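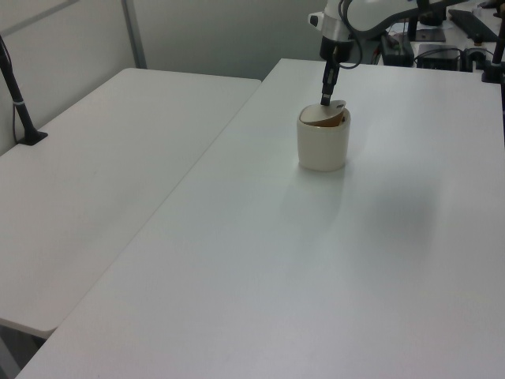

Ghizlane Bennani nos preguntó, en la primera revisión del proyecto, por qué nuestras reglas hablaban tanto de la velocidad del brazo y tan poco de la persona que está al lado. Según ella, un límite escrito en el programa no sirve si el estudiante de turno no sabe dónde está escrito ni quién lo puede cambiar. Tenía razón, y la mayor parte de este informe responde a su pregunta.

Reglas de trabajo para una celda robótica compartida
Informe final de proyecto
Autores: Setareh Ahmadpour, Elias Karam
Entregado el dom 5 de mayo

1. Objetivo

El laboratorio Clegg lo usan varios grupos de estudiantes. Cada grupo llega con su propia tarea de manipulación: tapar y destapar recipientes, ordenar piezas, mover vasos de una mesa a otra. Hasta febrero no existía un documento común. Había notas pegadas, mensajes antiguos y una carpeta con el manual del fabricante, que casi ningún grupo abría.

Nuestro objetivo fue escribir un conjunto de reglas corto, que se pudiera leer entero antes de encender el brazo, y comprobar si los grupos lo seguían. No pretendemos sustituir la evaluación de riesgos del laboratorio. Esa evaluación la firma el responsable y nosotros solo la usamos como punto de partida.

2. Normas que consultamos

Leímos primero la norma ISO 10218, que trata de la seguridad de los robots industriales, y la especificación técnica ISO/TS 15066, dedicada a la operación colaborativa. También consultamos la ISO 12100 para el vocabulario de peligro, riesgo y medida de protección. Al principio nos resultó difícil, porque estas normas están pensadas para fabricantes e integradores, y un estudiante no es ninguna de las dos cosas – o es un poco las dos cuando cambia la pinza y modifica el programa.

La idea que más nos ayudó es que se evalúa la aplicación completa. Un brazo que se vende como colaborativo puede dejar de ser adecuado para trabajar cerca de personas si lleva una herramienta con dedos estrechos o si sujeta un objeto con borde cortante. Por eso nuestras reglas piden revisar otra vez la ficha de riesgos cuando cambia la herramienta, el objeto o la posición de la mesa.

3. Las reglas

La versión que entregamos se llama Plusa 2, por el nombre de la carpeta compartida donde está guardada. Damos aquí el texto tal como lo leen los grupos.

Antes de encender
Pruebe la parada de emergencia al comienzo de cada turno. Si no responde, no trabaje y avise al responsable.
Compruebe que los cables de la muñeca tienen holgura suficiente para todo el recorrido. Mueva el brazo despacio por las posiciones extremas antes de la primera ejecución.
Retire de la zona de alcance todo lo que no pertenece a la tarea.
Lea en voz alta el límite de velocidad activo. La otra persona lo anota en la hoja de turno.

Durante la ejecución
Trabajen siempre dos personas. Una maneja el programa y la otra tiene la parada al alcance de la mano, sin otra ocupación.
La primera ejecución de un programa nuevo se hace a 35 mm por segundo. El límite del laboratorio para las pruebas siguientes es de 100 mm por segundo.
No meta la mano entre la pinza y el objeto con el brazo habilitado, aunque la tapa esté mal puesta y parezca fácil corregirla. Pare primero.
Ningún turno dura más de 45 minutos seguidos.

Después
Deje el brazo en la posición de reposo y la pinza sin objeto.
Escriba en la hoja cada parada, también las que le parezcan sin importancia.

4. Prueba con los grupos

Pedimos a dos grupos, Tastix y Favov, que trabajaran con las reglas durante sus turnos normales. Nosotros observamos desde fuera de la zona de alcance y después leímos las hojas.

La regla de la mano fue la más difícil de cumplir. Cuando una tapa queda inclinada, la reacción natural es empujarla con un dedo. Abhishek Rajput, del grupo Tastix, nos explicó que parar el brazo y habilitarlo de nuevo le hacía perder la posición y tenía que repetir la secuencia. Cambiamos entonces el programa base para que guarde el último punto y vuelva a él a velocidad reducida, después de una confirmación. Con este cambio las quejas disminuyeron.

La lectura en voz alta del límite pareció ridícula a algunos compañeros. La mantuvimos. En el grupo Favov, Sarla Pal descubrió de esta manera que el turno anterior había dejado un valor más alto que el permitido.

Las hojas de turno se rellenaron de forma desigual. Las paradas por error del programa están casi siempre, pero las paradas por duda del operador faltan a menudo – y son justamente las que más nos interesaban.

5. Limitaciones

No medimos fuerzas de contacto, porque no teníamos el equipo necesario. Los límites de velocidad son una decisión interna del laboratorio y no deben copiarse en otra celda sin su propia evaluación. Además, los grupos sabían que los observábamos, y es posible que sin nosotros hubieran sido menos estrictos.

6. Trabajo pendiente

Queda por decidir quién puede modificar el límite de velocidad. Proponemos una contraseña que solo tenga el responsable de turno, y un registro con el nombre y el motivo de cada cambio. También falta una versión de las reglas en inglés, que Elias ha empezado a traducir, y una ficha de riesgos específica para objetos de vidrio, que por ahora no están permitidos en la celda.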